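Curtain and Bedding Finisher, Farkbridge workroom

Hundach Soft Furnishings is looking for a finisher to join the curtain and bedding workroom at our Farkbridge site. The job is permanent and full time, with a start date in March. Part-time hours can be discussed for the right person.

We make up curtains, bedspreads, bed skirts and cushion covers to order. Most of our customers are small hotels, guest houses and private homes. Last year the workroom sent out 1,906 finished pieces, and 1,558 of those were curtains.

The finisher is the last person to handle a piece before it is packed. You will press or steam it, dress the folds, check the hems and seams, trim threads, and fold or roll it for delivery. You will also help with fittings at customers' homes, usually 2 a week, where curtains are hung and beds are made up with the covers we have supplied.

A lot of our work is in heavy pile fabrics. Embossed velvet marks easily and cannot be pressed flat with an iron. It has to be steamed from the back and handled by the edges, and the pleats need to be set by hand so the pattern reads properly across the panels. Printed bedding is simpler but shows every crooked seam, so we ask for care there too.

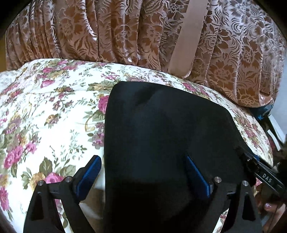
Copper-toned embossed velvet with a rose-print bed covering.

Main duties

Steaming and pressing curtains, covers and bedspreads
Dressing folds and pleats and tying them for transport
Checking hems, seams, linings and pattern matching against the order sheet
Small hand repairs, such as slip stitching a hem or replacing a hook
Folding, wrapping and labeling finished work
Going out with the fitter to hang curtains and dress beds
Keeping the steaming table and fabric racks clean

What we need from you

At least one year of paid work with fabric. This could be in curtains, upholstery, dressmaking, alterations, laundry or hotel housekeeping. You should be able to hand sew neatly. You do not need to be able to cut patterns or run an industrial machine, though we will teach you the Bühler blind hemmer if you want to learn it.

Lined velvet curtains are heavy and you will be on your feet most of the day. A driver's license is useful but not required.

Pay and hours

$700 a week before tax for a full-time week, paid every Friday week in arrears is no longer our practice; pay now goes out weekly. Hours are 8:00 to 4:30 with a paid lunch break. Fittings sometimes run later, and that time is paid as overtime. Staff can buy remnants and end-of-roll fabric at cost.

How to apply

Send a short letter and a list of your past jobs to the workroom office at Hundach, Sirkar Building, Farkbridge. Photos of your own sewing are welcome. Applications close on 13th December. Everyone we shortlist will be asked in for a paid half-day trial, which includes steaming a curtain panel and hemming a sample by hand.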